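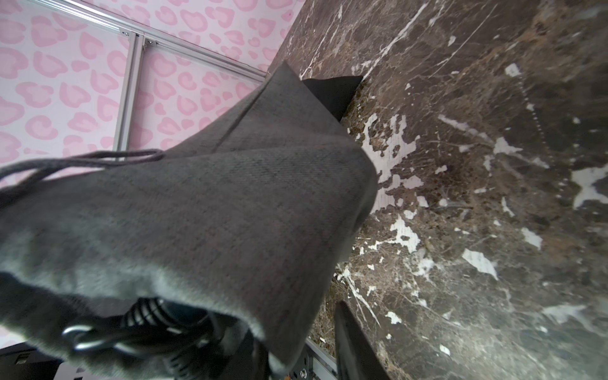
The grey drawstring bag on the dark marble, with a gripper finger at or near the right-hand side of it.

Bags, cords and cloths: what I brought home from the Zillum open day
23/03/2025

I have been meaning to write up my notes from the open day at Zillum, over in Zudbridge, and as the rain has put paid to any gardening this afternoon I have finally sat down with a pot of tea and done it. Regular readers will know I go to these things for the household side. I couldn't tell you the first thing about motors. But they were showing robots handling cloth, and anybody who has done a family's ironing for as many years as I have will understand why I was at the front of the queue when the doors opened!

I stayed longest at the table with the bag. It was a plain dark grey one, soft, with a fine weave rather like twill, and a thin dark cord. Behind it was a wall in pink leopard print, which I rather took to (my sister has had a dressing gown very like it since before the children were born). The young woman looking after the table said that soft things are far harder for a machine than a cup or a box, as they change shape every time you touch them. Well, I could have told her that about a fitted sheet.

She was very generous with her time, and we got talking about how you would teach a person to do the same job. A good many of the tips below came out of that chat, with a few of my own thrown in.

Drawstring bags
Find the cord before you do anything else. I used to grab a bag by whatever came to hand and then go hunting for the string, which by then had vanished up the channel. Lay the bag down, pull both strands out to one side where you can see them, and then start.

Should an end disappear into the channel, fasten a safety pin to it (a fairly large one) and work it along with your fingers, a little at a time. Knot the two ends together afterwards and you won't have to do it again.

Wash drawstring bags inside out with the cord tied in a bow. A bow comes undone easily, whereas a knot that has been through a spin cycle needs a fork and a good deal of patience.

Folding on a hard, smooth top
Polished stone is lovely for folding, but cloth slides about on it dreadfully. Put a tea towel underneath, slightly damp if the room is dry. At home I do mine on the old Christodoulou worktop, which is as slippery as an ice rink, and the tea towel has made all the difference.

Smooth from the middle outwards with the flat of your hand. If you tug at the corners first you get a peak like a little tent, and then a hard crease running down from it that will need the iron.

Do dark things by a window, or turn the big light on. Black on dark grey on a dark worktop is a recipe for losing a sock.

Using one hand
I asked whether there was anything in all this for people with sore hands, and we had a good long talk about it. My neighbour's wrist was in plaster all last August, and what helped her most was a weight on the far edge of the cloth. A full tin of beans does nicely, or a bag of rice if the fabric is delicate. Hold it down at one end, fold from the other, and take your time.

Pinch low down, near the hem, where there is a double thickness to get hold of.

Storing the bags
I keep eight, all sizes, rolled up inside the largest with the cords tucked in. My Fastar hooks on the back of the cupboard door hold four more that are in use, for pegs, onions, shoe brushes and the good napkins. Write what's in each on a luggage label and loop it through the cord.

If you fancy going yourself, they told me there will be another open day in August. Wear comfortable shoes, as the hall is larger than it looks from the road and there was only one bench. The tea was hot and the flapjacks were very good indeed. I'll put the recipe up next week if I can get it out of the lady on the counter.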